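Cillia: co-op save desync after the August patch

Dakirby
Since the patch, our Cillia save loses puzzle state when the second player joins after a checkpoint. Host is on version 43, client the same. Level 4, the bridge section. The counterweight resets for the client only.

Bezerra
Known fault. Physics objects are not resent on late join. Set the sync interval to 1000 ms in the config and restart both machines.

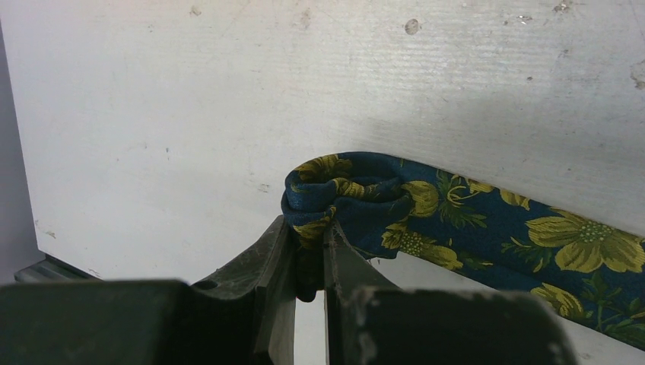
Page 26

Jilten
Disagree with the above. The interval only covers enemies and pickups. Counterweights are stored in the checkpoint file, so the client needs to be in the lobby before the host loads.

Bezerra
It fixed it here on the same level.

Jilten
You restarted both machines, which puts the client in the lobby first. Try it with the default interval.

Dakirby
Tested Sunday. Default interval, client in lobby first: no reset. Interval changed, late join: still resets. Leaving it at default.

Bezerra
Fair enough. Does the handheld version do the same?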